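Wirora Robotics Club, Nirkthorpe
Pre-session checklist for the sorting project, with comments
Filled in by Océane Kowalchuk, 29/06/2025

1. Arms and mounts
Checked, and I'm happy with both. I wiggled every joint by hand with the power off, as Trevor Lavoie showed us, and all 33 fasteners on the list were snug. Thank you to whoever left the hex keys in order!

2. Tray and bins
Paper in the tray, one yellow bin on either side. Please keep to one circuit board in the tray at a time, however tempting it gets near the end of the evening (I know, I've done it too).
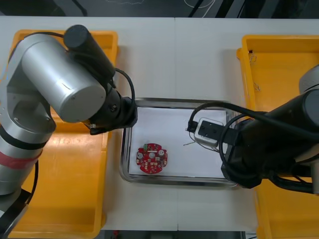

Who can press the emergency stop?
Anyone in the room, at any time, and you will never be in trouble for it. Call out "stopped" so the others know, then wait for the session lead.

3. Cables
Loops on the black arm need a good look before every run. Move it slowly through its full reach and watch that nothing pulls tight or catches on the tray rim. Pass, with a note to check again after the break.

4. Loose wiring in the orange housing
Not passed yet. The red and black leads on the right have no connectors on them, so they go down as open ends and the housing stays unplugged until Trevor has signed. The terminals on the left are to be tugged gently, one by one, and please mind the green-and-yellow ones.

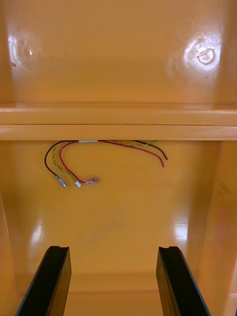
5. People and tidy-up
Safety glasses on, long hair tied back, sleeves rolled up, drinks on the far bench. Wire offcuts go in the scrap jar. Sign-off for item 4: T. Lavoie, pending.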